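# Charge for the packaging, and charge at the till

Watstead council will vote in May on whether to end its soft plastics drop-off, and I think it should. I have used the bins outside the Vundby supermarket since they opened. I rinse my bread bags. I will still be glad to see them go.

The drop-off costs ratepayers $115 a household over the life of the contract, and the council's own report says 44 per cent of what goes in is sent to landfill anyway. Preben Vídalín, who chairs the waste panel, calls that a reasonable start. I would call it a poor return on a lot of driving.

My objection is to who does the work. A grower packs pears in foam, a distributor bags them, the shop puts a sticker on the bag, and the cost of getting rid of all of it lands on the person who wanted four pears. None of the others pays a cent towards the bin. They have no cause to use less.

Mikkel Kárason runs the greengrocer on Irska Street and sells most of his fruit bare. He told me he throws out roughly 90 kilos of bruised stock a month, and that mangoes and nashi are the worst of it. He would keep the foam on those and drop it from everything else. That seems sensible to me. Some packaging does a job, and a fee of a few cents an item would soon show which.

Growers will say the fee gets passed on to shoppers, and it will be.
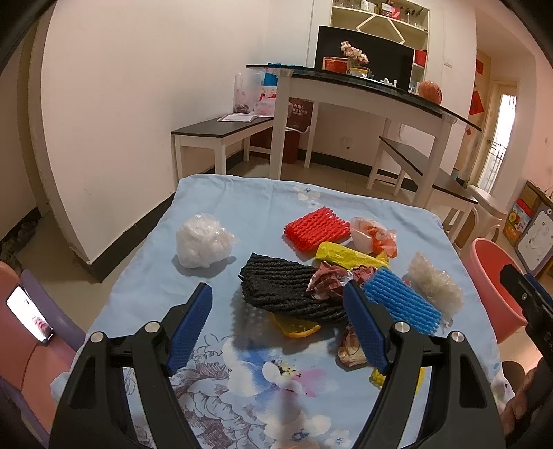
We already pay through our rates, including those of us who buy loose and carry our own bags. Putting the charge on the item means the household that buys more wrapping pays more for it. It also puts a number on the shelf label, where a shopper can compare two bags of apples and pick the cheaper one.

The petition to save the bins had 623 signatures when I last looked. I understand why people signed. If the council keeps the service for another year, it should at least send the bill to the supermarkets and write to the state minister asking for a proper producer levy. Submissions can be left at the front counter or emailed to the clerk.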